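Search this site Enter keywords Go

The Man Who Reads the Manual

Jul 31, 2018

Hussam Boutros has written 762 instruction manuals and believes that very few people have finished one. He includes his wife in this, and his editor.

"I got a letter once from a man in Ohio who read the whole Srour bread maker booklet, front to back, in bed," he says. "He'd found a comma he didn't like. I wrote back the same day. I think I thanked him too much."

We are talking in the kitchen of his apartment, where the drawer under the oven holds manuals in the way other people's drawers hold baking sheets. The baking sheets are on top of the fridge. He started out in 1991 at Stunow, which made space heaters and later, for a bad couple of years, foot spas. His first assignment was to fix a page that told customers to "enjoy the heater with care of death."

"I took out 'enjoy,'" he says. "My boss wanted it back in."

The trade has rules, most of them written by lawyers. Warnings come first, and they have been getting longer since he began. The Sando hair dryer he worked on last December opens with 10 pages of them before it mentions a switch. Boutros doesn't mind warnings as such. He minds that every one of them is a story with the good part removed.

"Do not use while sleeping," he recites. "Somebody did that. I want to know about that person. All I get is an email from legal with the new line in it and the word 'urgent.'"
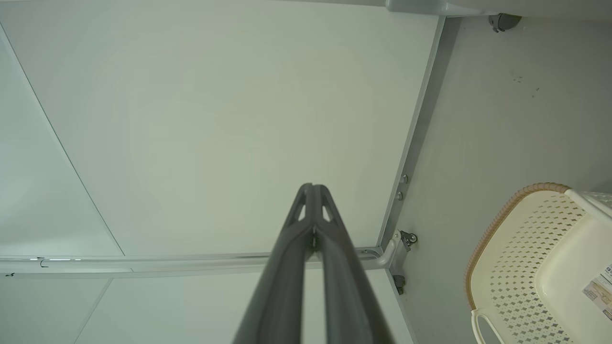

What he cares about is verbs. He keeps a short list of approved ones taped inside a cabinet door: press, turn, lift, slide, pull, wait. He is proudest of "wait." Companies hate it, he says, as it suggests that the product takes time. He fought for six weeks to keep it in the guide to a Rodus coffee grinder and lost to "allow."

"Allow what? Who am I to allow a grinder?"

I ask whether pictures have made him less necessary. Plenty of firms have dropped words altogether and ship a folded sheet with a bald little figure on it, smiling at a screw. Boutros gets up to refill the kettle before he answers.

"The bald guy is fine," he says. "He's cheap and he speaks every language. But he can't say 'unless.' Try drawing 'unless.' I've seen people try it with arrows – it looks like a football play."

His longest job ran to 1060 pages, for a commercial laundry system, and took him most of two years. He was given a cake when it was done. The system was discontinued the following spring, and he still has the binder, which props up one end of a bookshelf. He says it does this well.

He is 58 now and turns down more work than he takes. He has been asked to write a book about his career and got as far as the table of contents, then added a section on safety, then a section on how to use the section on safety.

Before I leave I admit that I've never read the manual for my own dishwasher, and ask what I might be missing. He wants the model number. I don't know it.

"It's inside the door, on the left," he says. "Page two."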